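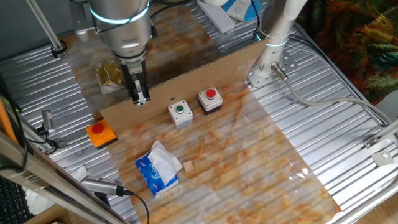

Rutherford Robotics Club — News

Friday nights have got a lot noisier since we started on the button task, and I thought it was time I wrote something up for the families and friends who keep asking what we do in there until half past eight.

The short version is that we're teaching an arm to press buttons in the right order. The long version is that we entered the Distetberg student challenge again, and this year's brief is all about small everyday jobs on a tabletop. Teams get told on the day which jobs they'll be doing, so you have to practise a bit of everything. We've got three push-buttons lined up against a bit of cardboard — a big red mushroom one, a little green one and another red one — and the tissue box and the wooden cube are out on the marble-look contact paper for the pulling and picking jobs.

I'm on the programming side with two others, and I'll admit I thought buttons would be the easy bit. You go down, you press, you come back up. My first go came down beside the button and pushed very confidently on the table. The mushroom one is forgiving, you can be a fair way off centre and still get it. The little green one is not forgiving at all, and I've started seeing it in my sleep.

We did our first proper timed run last week. You get 15 minutes for the whole set, including any resets, and we finished the buttons with time left over and then lost the lot on the tissues. Getting one tissue out without dragging the box along behind it is so much harder than it looks! We're trying a slower pull this week, and one of the Year 9s reckons we should come in from the side. I'm not convinced but we'll give it a go.

The other big job is our controller program, which we've called Vornex (we voted, I wanted something else). It used to forget where it was up to if you paused it, so you'd have to start the whole sequence again. That's fixed now and it saves everyone a heap of swearing under our breath. Next up is making the menu readable, as at the moment only the people who wrote it can find anything.

The regional round is in October at the Prokow centre, and families are welcome to come along and watch. If you're a student and want to join, you don't need to know any coding, I didn't when I started. Come to the tech room at 6 on a Friday and bring something to eat. We could really use another person who's patient with tissues.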